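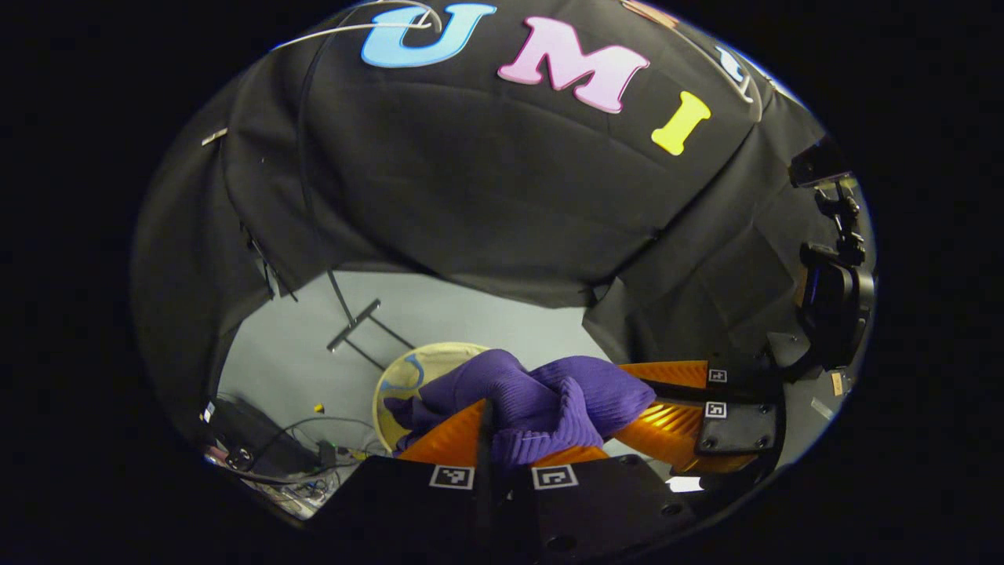 4.2 归类争议与企业的“改名”行为

图4 黑色布篷上的字母“UMI”：浅蓝、粉、黄各一

阅读时间：约8分钟

上一节讨论了附加关税的名义税率。名义税率的好处是容易查，坏处是企业很少老老实实地按它缴。本节转向一个在贸易文献中多半只占一条脚注的环节：商品归类。一件货物在申报单上叫什么名字，决定它落入哪个税号；落入哪个税号，又决定进口商当月的心情。

我们使用的样本来自Tunstall口岸的申报记录，共2,624份，全部涉及装饰用纺织品及其附件。选择这一类商品并无高深的理论考虑。它们单价低、款式杂、材质混合，归类规则写得又长又含蓄，因而给申报人留下了相当可观的文学空间。以图4中的布和字母为例，若要作为一套货物进口，归类人员首先要问的是主要特征由谁赋予：由布，还是由字母。两种答案都可以写出一页纸的理由，我们在样本的附件里读到过不少篇幅相近、结论相反的理由书，其中有几份出自同一家报关行。

4.2.1 争议从何而来

附加关税出台之前，布制品税号与装饰品税号之间的税率差很小，小到企业懒得争。我们访谈过的一位关务经理回忆，当时公司内部的归类依据是一张贴在打印机旁边的表，表上的最后一次修订早于那台打印机。附加关税只覆盖了其中一个税号，税差一夜之间拉开，打印机旁边的那张表随即被撕下，换成了外聘顾问的意见书。

数据上的表现相当直白。在附加关税生效后的观察期内，“纺织制”一词在品名栏中的出现频率明显下降，“节庆用”“陈设用”“活动用”等词则开始繁荣。货物的申报重量、包装规格和供应商代码大体未变。换言之，仅从品名栏来看，进口商在同一个季度里集体爱上了节日。

以Modby公司为例。该公司从事展会布置用品的进口，原先将主力产品申报为“织物制罩布”，四月起改报“活动陈设套件”。税号随之变更，单位价格不动，货柜照旧从同一家工厂发出。公司在答复问卷时把这一变化归因于“产品定位升级”。我们对照了前后两期的产品说明书，升级的部分主要集中在封面。

Wideck公司的做法较为保守。该公司先向主管部门申请预裁定，等了18周，收到一份两页的答复。第一页复述了企业的问题，第二页指出该问题取决于具体货物的具体情况。Wideck随后按较高税率申报，理由是其财务部门更害怕补税，对多缴税倒有一定的耐受力。我们在访谈中问及是否考虑过申诉，对方回答说，申诉的表格也需要先填写税号。

4.2.2 识别策略

要把真实的产品变化与单纯的改名区分开来，难点在于两者在申报单上长得一模一样。我们采用的办法比较笨：对每一份申报，逐项比对供应商代码、净重、件数和单价，若四项均与该企业前期记录相符而税号不同，则记为一次“改名”。这种办法会漏掉那些顺手调整了包装的企业，也会错怪少数确实更换了面料却恰好保持净重不变的企业。后者在理论上存在，我们没有在问卷中遇到，不过问卷的回收情况也不足以让人理直气壮地说它不存在。

另一个麻烦来自拆分申报。部分企业把成套货物拆成主件与附件，各自归入对自己有利的税号，到仓库后再重新合体。拆分之后，主件往往便宜得令人感动，附件则贵得需要解释。样本中有一组记录，固定用的夹子在申报价值上超过了它所要夹住的布。我们曾怀疑是录入错误，后来发现同一家企业连续多期都保持了这种价格关系，只好承认它是一种定价策略。

为避免上述情形干扰估计，基准回归剔除了拆分申报，稳健性检验中再将其放回。两组结果方向一致，放回之后系数的绝对值更大，这与拆分申报的动机相符，读者大概也不会感到意外。

4.2.3 主要结果

基准结果显示，税差扩大后，改名的概率显著上升，且上升集中在最初几批货物。此后曲线趋平。一种解释是，愿意改名的企业很快都改完了；另一种解释是，查验人员也读到了那些越来越相似的品名。我们的数据无法在两者之间作出裁决，口岸方面对此问题的书面回复则十分礼貌，礼貌到没有包含任何可引用的内容。

异质性方面，有三点值得记录。其一，使用外部报关行的企业改名更早，措辞也更讲究。其二，客户集中度高的企业改名较少，访谈显示，大客户的采购系统按税号匹配发票，改一次税号要惊动对方四个部门，节省下来的税款未必够开会。其三，单票货值低的进口商几乎不作反应。对这部分企业而言，研究归类规则的成本高于关税本身，多缴一点税相当于购买了不读规则的权利。我们在整理规则文本的过程中，对这一选择逐渐产生了理解。

地区差异也不可忽视。在Ballolcombe清关的同类货物，改名幅度明显低于Tunstall。两地适用同一部税则、同一套注释，连表格的纸张颜色都相同。差别可能来自查验安排：据当地从业者介绍，Ballolcombe的查验台紧挨着申报窗口，申报人填完品名，抬头便能看见货物被打开。这一机制目前只有访谈支持，我们没有将其写入模型，但认为它值得一次正经的检验。

4.2.4 对关税传导估计的含义

现有估计大多以税号为单位，将价格变化对税率变化作回归。若货物会在税号之间走动，这一做法便有偏误：留在高税税号内的，往往是不方便搬家的那一批，它们的价格反应与搬走的同类并不相同。以税号为单位的研究者看到高税税号的进口量下降，通常写作“需求收缩”；而在我们的样本里，相当一部分需求只是换了门牌。

为说明量级，我们构造了一个以附加关税生效前为100的进口量指数，并分别按税号与按供应商代码加总。按税号计算，指数跌幅可观，足以写进新闻稿；按供应商代码计算，跌幅要温和得多。两条线之间的距离可以理解为改名的贡献，其中也混有拆分申报和少量录入错误，我们未能将三者完全分开。

需要说明的是，上述结果不宜直接外推到机械或化工产品。那些商品的归类规则同样冗长，但检测手段较为成熟，一种化合物很难凭借“节庆用”三个字改变分子式。装饰用纺织品的特殊之处在于，其用途本身就是归类依据之一，而用途在货物到港时尚未发生，只能由申报人代为想象。

税收流失的估算留待第五节。该节还将讨论预裁定等待期的成本，包括Wideck在等待期间支付的仓储费用。这笔费用在其账目中列为“其他”，与公司年会的布置支出同在一行，我们花了不少时间才把两者拆开。

相关内容
4.1 名义税率与有效税率的测算
4.3 原产地证明的签发与重复使用
5 税收流失估算及预裁定等待成本
附录B 品名栏关键词表
附录C 企业问卷（Tunstall与Ballolcombe两地版本）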